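Last updated: August 2018

Speaker notes, Pesside workshop, M. Prothero. Read from these, the slides carry only headings.

Opening. The talk covers one fault, found late, in the gripper width signal we record from hand-held tools at Gwynne. Result of the fault: the arm let go of crockery at height, twice, the second time with a person inside the cell boundary. No injury. I will give the mechanism first and the incident afterwards. Questions at the end, except on units, where people should stop me.

Slide 1. Signal chain
An operator does a table task with a pair of hand-held grippers. Camera on each. Each finger plate carries a printed marker, and the two markers have different patterns so the software can tell left from right. Marker separation in the image gives the opening of the jaws, after a scale and an offset. Scale comes from the lens calibration. Offset is the separation reading with the jaws fully closed, measured once and stored against the tool's serial number. Remember the word "once".

The learned controller is trained on position, orientation and width. On the robot side, a Cluletti arm with a motor-driven gripper follows the commanded width. There is no force sensing at the fingertips. The gripper goes to the width it is told and stays there. Soft finger pads take up the difference, up to a point.

Slide 2. What changed
In November the finger pads on tool B were worn and were replaced. To get the old ones off, Bleddyn Humphreys had to loosen the marker plates, which share the same screws. He refitted them correctly by the drawing. The holes in the plates are clearance holes, so "correctly by the drawing" allows the plate to move sideways before the screws bite. Both plates went back slightly further apart than before.

The stored offset was not measured again. The procedure did not ask for it. From that point every width from tool B read wide, by close to two millimetres at the jaws.

Note to self: do not present this as a fitting error. The work was done to the sheet and the sheet was wrong.

Slide 3. Why the checks passed
The import script rejects recordings where a marker is lost for too long or where width goes negative. A reading that is too wide does neither. It is smooth and physically possible. We also plotted width against time for a sample of sessions, and the shapes looked right, as they would: a constant error moves the trace up and leaves its shape alone.

Tool A was unaffected. Most tasks in the set are done with the right hand leading, and tool A is normally the right-hand tool, which diluted the error further. The set held 841 recordings at that stage. When we went back through it, 211 had tool B carrying an object with its pads refitted and its offset stale. The rest were either earlier or used tool B only to steady something.

Slide 4. The two drops
First drop: the arm lifted a bowl off the bench, moved it sideways and lost it over the edge. Logged as "slip, glazed surface". The bowl was blamed and we changed to a different one. This was a poor entry and I signed it.

Second drop: same motion, five trials into the next batch. The bowl struck the bench edge and broke, and pieces went across the floor. I had stepped inside the taped line to pick up a cloth. The interlock gate had been switched to set-up mode that morning for camera adjustment and had not been switched back. In set-up mode the arm is limited in speed but it will still carry things. The speed limit does nothing about an object that has left the gripper.

Two separate failings, then. The width fault caused the drop. The gate mode put a person near it. They need separate fixes and got separate report numbers. Kultholm, who supplied the cell, supported splitting them.

Slide 5. Finding it
We had commanded width and motor position logged on the arm, 3548 lines for the second trial. They agreed to within the encoder's resolution, so the gripper had done what it was told. That moved attention upstream. We put a gauge block in each hand tool and read the width back. Tool A was correct. Tool B was not. The whole test took less time than the meeting that approved it.

Bowls are a bad case for this fault. The wall is thin and the rim curved, and the pads hold it over a small area, so there is little squeeze to spare.

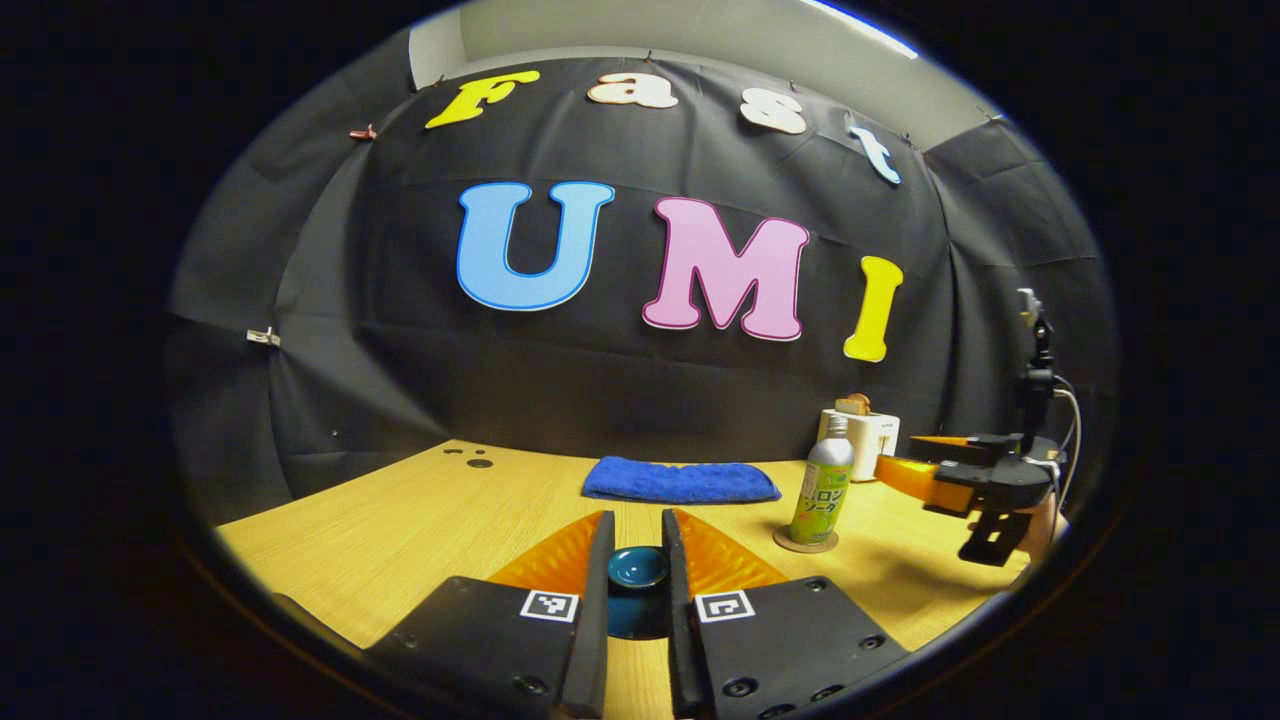
With a folded towel the same error costs nothing – the cloth takes it up. A bottle is somewhere between the two. This matters for anyone planning acceptance tests: had we tested only on soft items we would have passed the data and shipped the controller.

Slide 6. Corrections
Offset is now measured at the start of every session. Operator closes the jaws fully, holds for a count of three, opens. The script takes the minimum and compares it with the stored value. More than half a millimetre out and the session will not import.

Gauge block reading after any work on fingers, pads or plates. Two signatures.

Plates on new tools are located with dowels. Existing tools have been drilled to suit.

Set-up mode on the gate times out and drops the arm to a protective stop. Tape moved out by a metre, though I regard tape as a reminder and would not count it as a safeguard.

The affected recordings were corrected where we had a jaws-closed moment to measure from. Where we did not, they were deleted. There was some argument over estimating the missing ones from neighbouring sessions. We decided against.

Slide 7. Still open
We do not know how much the pads themselves add as they soften with age. Bleddyn has a rig for this and early readings suggest it is small next to the plate error, but the pads on test are nearly new. The robot-side gripper still has no force sensing. A current limit on the motor would detect a missing object on closing. It would not detect one that is held too lightly, so it does not answer this fault.

If time is short, skip slide 3 and go straight from the refit to the drops. Spare marker plate is in the blue case, pass it round during slide 2 and get it back.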